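Two finger sets, one wrist camera, and a lot of rice

The stock fingers on my parallel gripper are fine for blocks, cups, and anything else with two flat sides more than a few millimeters apart. They are bad at thin things. I spent most of September finding out how bad, and whether swapping the fingers would fix it or whether I was blaming hardware for a control problem.

The two sets I compared are the Vorkik padded fingers, which have a textured contact face, and a pair of Kullier fingers with a narrow steel tip. Both bolt onto the same gripper body with two screws per side. The Kullier set is longer by 7 mm, so the tool center point has to be changed in the config every time you swap. I forgot this once and drove the tips into the table. They survived, and the table has a new mark.

Everything else stayed the same: same arm, same wrist camera, same Feslow controller board running firmware I stopped updating in the spring after an update broke the current readings. Commands come from a leader arm I move by hand, streamed at 30 Hz. The controller interpolates between them and runs its own position loop at 1000 Hz. There is no force sensor. The only contact information I get is motor current on the gripper joint, and it's noisy below the first few percent of the range.

The test task is coins in rice. Khoa Huỳnh suggested it after I complained that my pick tests all passed. A coin on a bare table is a hard pick but a repeatable one. A coin in rice moves when you touch it, tilts, and gets a grain stuck under one edge. The grains also find their way between the pads, so the gripper reports that it's holding something when it's holding one grain. If your grasp check is a threshold on opening width, this will show you quickly where the threshold is wrong.

The procedure is simple. Coins and rice go in a tray, the arm starts from a fixed pose, and I have 15 seconds to get one coin out and set it down clear of the rice. A dropped coin is a failure. A coin that comes up with rice on it is a success, although I wrote those down separately. I ran 30 attempts per finger set, split over two evenings so that I wasn't comparing fresh me with tired me. 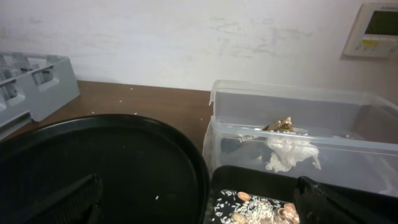

The Vorkik pads did better than I expected on coins that were already tilted. If one edge stands up a little, the texture catches it and the pad gives enough that the angle doesn't have to be exact. Coins lying flat were another matter. The pad is too thick at the end to get under anything, so the only approach that worked was to push the coin against the rim of the tray until one side rose, then close. It takes practice, and half the time limit.

The Kullier tips were the opposite. They get under a flat coin with almost no drama, provided the height is right to within a fraction of a millimeter. If the height is wrong you either skate over the top or press into the tray and stall. Once the coin is between the tips it's held on two very small patches of bare steel, and it can rotate. I lost several on the way up to rotation alone. Putting a wrap of thin rubber tape on the tips cured most of that and made the tips slightly thicker, which brought back a little of the first problem.

Numbers, for those who scrolled down for them: 15 out of 30 for the padded fingers, 15 out of 30 for the steel tips without tape. I did not plan that and I was annoyed by it. The totals hide the difference, though. The padded set failed mostly before the grasp, by never getting hold of a coin. The steel set failed mostly after it. Those call for different fixes. A failure before the grasp costs you time and you can try again. A failure after the grasp drops a coin somewhere new, occasionally somewhere the arm can't reach.

I have not run the taped tips for a full set yet. The 7 attempts I did were encouraging and I won't quote a rate from them.

Notes on the camera

It's a small wide-angle unit on the wrist, angled so that both fingertips stay in view at most openings. Wide-angle is the right choice here. With the narrower lens I used before, one finger would leave the image whenever the gripper opened fully, and at that point you're steering by memory. The cost is resolution. A grain of rice is only a few pixels wide at working distance, and a coin partly buried in grains is harder to pick out than you would think from standing next to the table.

I tried teleoperating from the wrist image only, with my back to the arm. My success rate fell badly with both finger sets and the cause was depth. Looking down at a tray from the wrist, there's very little to tell you if the tip is touching the surface or hovering just over it. The shadow under the finger helps when the lamp is off to one side and does nothing when it's overhead. I moved the lamp. That one change did more than anything I adjusted in software.

Auto exposure should be off. A pale wall in the upper part of the image will pull the exposure down as the wrist tips back, and a dark finger over a dark tray turns into a single black shape. I lock it with the gripper in its lowest working pose and leave it alone. White balance too.

Notes on the controller

The Feslow board lets you set a current limit on the gripper joint separately from the rest of the arm, and you want this. With the default limit the steel tips close hard enough to squirt a coin out sideways. I brought the limit down in steps until coins stopped shooting across the tray, then brought it back up one step. The padded fingers tolerate a wider range, and I left them one step higher again.

The other setting that mattered was the filter on the incoming commands. The default smoothing adds a lag you can feel, and when you're trying to slide a tip under a coin you end up correcting for a motion that hasn't happened yet. I cut it in half. The arm is a bit buzzier now at slow speeds. Gitau Mwaipopo, who uses the same board on a longer arm, says he can't get away with that setting because the buzz shows up at his wrist as visible shake. So treat it as specific to a short arm.

I also had a look at the Nseir adaptive fingers, borrowed for one evening. They wrap nicely around round objects and are no use whatsoever for coins, so I put them back in their box after a few tries. I'd like to test them on something fairer before saying more.

For now the padded fingers are back on the arm. Most of what I do in a week is not coins, and they're more forgiving with everything else. The taped steel tips are in the drawer with their own config file, and the tool offset is written on the bag in marker.

Next up is a full set with the tape, then the same task with the rice swapped for dried lentils, which are flatter and should slide under the coins more easily. If anyone has a good way to keep grains out of the gripper rail, please leave a comment. I'm currently using a paintbrush.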